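Do I need a box with tilting drawers?

January 9, 2023

Every January somebody tells me to buy a box to put my things in. This year it was Seema, who swears by the desktop sort with clear bins that tip forward, stacked one over the other. I have been suspicious of these for years. You spend money on a thing whose only job is to hold the other things you shouldn't have bought.

Still, I gave one a go on the white table. My complaint about drawers is that small stuff slides to one end and stays there, and I can't say this has changed my mind. One little light blue thing in an open drawer, and there it sits against the slope, over towards the right.
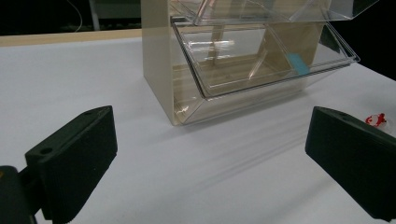
What I'll grant it

You can see what's inside without opening anything. That matters to me more than I expected, as I own a Skeltberg cabinet with solid fronts and have lost two sets of keys in it. The beige is inoffensive.

What I don't believe

That it makes anyone tidier. Clear plastic shows every crumb and thumbprint, and the stuff that won't fit just ends up on the table next to it. Tarun paid 510 for a bigger one from Stulla (rupees, before you write in) and his stamps still live in a mug.

I'm keeping it until the end of the month. If the batteries are back in the kitchen drawer by then, Seema can have it.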